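In September I started to learn the spelling of my own family name again. My grandmother wrote it with all the marks, but my school papers dropped them, and for 30 years I signed the short form. Now I practice in the evening, one page, before tea.

My hand is slow. The small hook I always put too late – first the letter, then I remember.
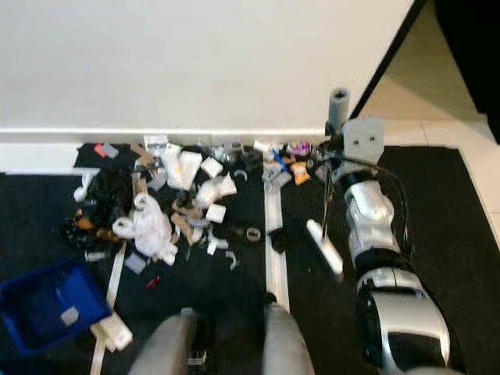

Nhi Châu wrote to me that I should not worry about speed, her own signature took a whole winter and the bank still refused it once. She says to write it big first, then smaller each week.

So I write it big. I filled more than 80 pages, and on 3 of them I like the name. The bank form is still in the drawer.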